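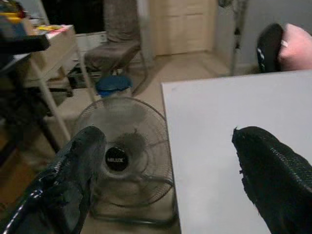
Cable snag on the two-arm setup: what failed and what changes

The fault reported on the two-arm setup during the floor fan task has been traced to the cable run on the right arm. No one was hurt. The arm stopped on its own torque limit, but it stopped later than it should have, and the delay is the reason for this item.

The task is simple on paper. Both arms reach down past the edge of the white table, the grippers close on the wire guard of a fan standing on the tile, and the fan is moved a short distance and released. Cillow wrote the motion plan and Ellance supplied the wrist housings. The fan is unplugged for all runs, and that was the case on the day of the fault.

On run 7 of the May series the right arm started its approach normally. Partway down, the wrist rolled further than on earlier runs, to line the fingers up with the rim of the guard. The cable bundle leaves the wrist housing in a loop and runs down the outside of the arm. At that roll angle the loop had no slack left. The connector inside the housing was pulled partly out of its seat, and the finger position signal dropped out.

The controller should treat a lost finger signal as a stop condition. It did not. A setting carried over from the Wastora bench tests told it to hold the last good value for up to 240 milliseconds before raising a fault. The signal came and went as the connector shifted, so the timer kept starting over. The arm went on closing against the guard with an old reading until the torque limit tripped.
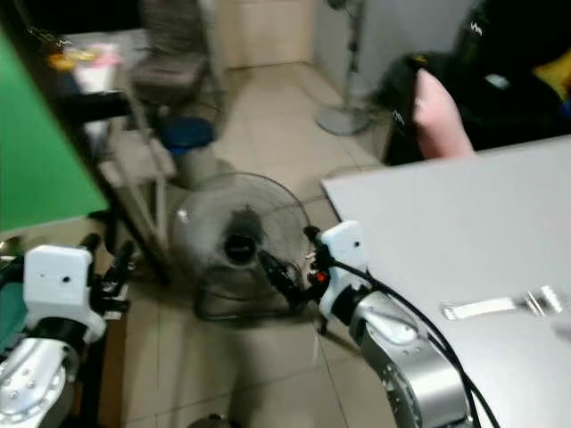 The hold setting made sense on the bench, where the arm was bolted down behind a fence and the signal line was known to be noisy. It should have been removed before the arm was moved to a room where people stand at the table. The move checklist had no line for it. Kornél Balogh found the setting by comparing the two configuration files after the log showed the timer restarting 4 times in a single approach.

Damage was minor. The connector latch was bent and has been replaced. One finger pad was changed as a precaution. The fan guard was checked by hand and put back in use.

The following changes are in effect:

Signal hold is now 0 on both arms. Any dropout on a finger line is a stop, and the stop has to be cleared by hand.

Wrist roll on the right arm is limited in software to the range tested with the present cable. The left arm has the same limit until its own loop has been measured.

Cable slack is checked at full roll in both directions before the first run, with drive power off.

Anyone at the table stays on the far side while the arms are powered. Reaching over the tabletop for tools or parts waits until drive power is off.

After these changes the task was repeated for 100 runs at reduced speed, with no dropouts recorded. Full speed is still blocked. Gál is making a longer cable with a clamp at the wrist, and the roll limit will be reviewed once it has been fitted and tested.

If you run a copy of the bench configuration on any other arm, check the hold value before your next session. It is in the gripper section of the file, under signal timing, and it does not show on the operator screen.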